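Projet Jemunia - tri et remise en circulation du linge de maison
Rapport d'avancement à l'attention de la fondation Dutau
Jeudi 22 octobre

Depuis le dernier rapport, remis en avril, l'activité s'est concentrée sur le linge de toilette et les tissus d'ameublement. Nous avons enregistré 3766 pièces à l'entrée, dont 3599 sont triées à ce jour. Le reste est stocké dans le local de la rue Bultia et sera traité avant la fin du trimestre.

Les serviettes arrivent presque toujours mélangées : éponge unie, rayures, motifs, avec parfois des tissus à fleurs et des emballages plastiques dans le même lot. Le premier passage consiste à retirer les plastiques, puis à séparer l'éponge des tissus imprimés. Cette étape prend plus de temps que prévu au budget initial.

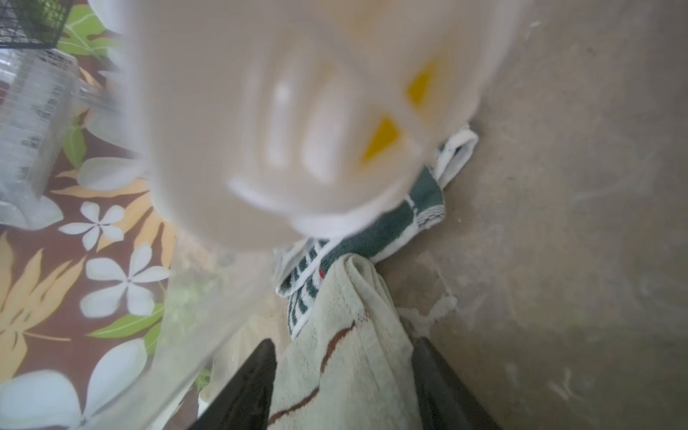

Pour y remédier, nous avons ajouté deux tables de tri et revu l'étiquetage des bacs. Les pièces tachées ou trop usées partent désormais directement chez Cronin, qui les découpe en chiffons. Auparavant elles étaient pliées avec le reste et écartées seulement au contrôle final - une manipulation de trop.

Les dépenses restent dans l'enveloppe accordée, sauf pour les sacs de conditionnement, dont le prix a augmenté. Nous demandons l'autorisation de reporter sur ce poste le solde de la ligne transport.

Deux points sont en attente : le renouvellement de la convention d'occupation du local et la livraison des étagères. Le détail des lots figure en annexe.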